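Robotics Projects, Spring Term
Handout 6: Rim grasps on dishes
April 5, 2018

What this handout covers

You have all done block stacking on the Kudo arm by now. Blocks are forgiving. They have flat sides, they are the same width everywhere, and if you grip one a little off center it still comes up more or less level. Dishes are different. A plate is wider than the gripper can open, so the only part you can hold is the rim, and the weight is all on one side of your grip.

This handout goes with labs 6 and 7. Read it before you come in. The March handout on wrist frames is still assumed, so bring that too if you have not memorized the axis directions.

6.1 The rim grasp

In a rim grasp one finger goes on the inside of the dish and the other goes on the outside. The fingers close across the thickness of the rim. Three numbers matter: how far down the fingers reach past the edge, the angle between the fingers and the rim, and the closing force.

Reach. Too shallow and the dish pivots out. Too deep and the fingertips hit the curve of the well before they close. Start with the default in the lab script and change it in small steps.

Angle. The inner faces of the fingers should lie flat against the rim. With a curved rim you never get full contact, only a patch, and the patch gets smaller as the angle gets worse.

Force. The Jarkero controller takes force as a plain integer with no units. For dishes start at 105. Do not go over 200 without asking. Blocks were run at 49, and a few groups will find that number still in their config file.

6.2 Holding a plate upright

Once the rim is held, the plate has to be turned. For the rack task it needs to end up close to vertical. The wrist camera is useful at this point: if the grasp is good, the rim stays in the same place in the view while the wrist turns. If the rim drifts across the view, the plate is slipping, and you should stop and set it down. 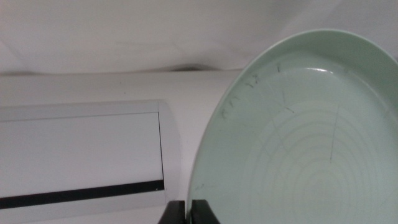 Miyuki Ikeda asked in lab whether it would be simpler to grip the plate flat and let gravity swing it down. You can do that, and one group last year did, but then you do not control the final angle. The plate stops wherever friction stops it. For the rack task the slots are narrow and you need to know the angle, so turn the wrist and keep the grip firm.

A few notes on turning:

Turn slowly. The default wrist speed is set for blocks. Cut it in half.
Keep the dish low over the mat until the turn is finished.
Log the finger gap before and after the turn. If the gap changed, the contact patch moved.
Do not turn and translate in the same command. The Drutport library allows it, but it makes the log very hard to read.

6.3 Finding the rim in the wrist view

For lab 7 your program has to find the rim by itself. Most groups start with edge detection and then fit an arc. This works, with some common problems.

Rings. Many dishes have faint rings in the well. They are concentric, so an arc fitter will happily return one of them as the rim. Keep the outermost arc and throw away the rest.

Glare. Overhead light on a glossy surface gives small, very bright patches. Mask out anything near full brightness before you look for edges.

Scratches and specks. These are short and mostly straight. A minimum length on your edge segments removes nearly all of them.

Low contrast. A pale dish against a pale wall is the hard case. The outer edge of the rim may be fainter than the shadow line on its inner side. Check which one you are fitting - the difference is enough to miss the grasp.

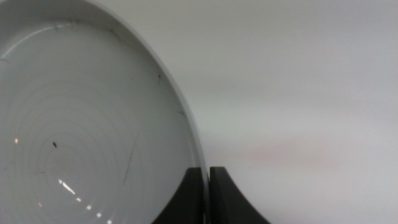
Figure 2. White bowl in the wrist view, with the rim at the fingers.

The Skuncombe test set on the shared drive has 984 wrist views, with the rim arc marked by hand in each. Use it to check your fitter before you book arm time. Report your mean error in pixels and include your five worst cases, with one line on each saying what went wrong.

6.4 Bowls

Everything above applies to bowls, with two changes. The side of a bowl is steeper, so the approach angle has to change with it. And a bowl's weight sits farther from the rim plane, so it tends to twist in the grip as well as pivot. Expect to need more force than for a plate of the same size.

Before lab 7

Finish the force table from lab 6, one row per dish, with the lowest setting that held for a full turn.
Run your arc fitter on the test set.
Write down your stop condition for slipping. It can be simple, but it has to be in the code.
Check that your emergency stop key still works after the controller update.

Reports are one per group, two pages at most. Put the config file in the appendix.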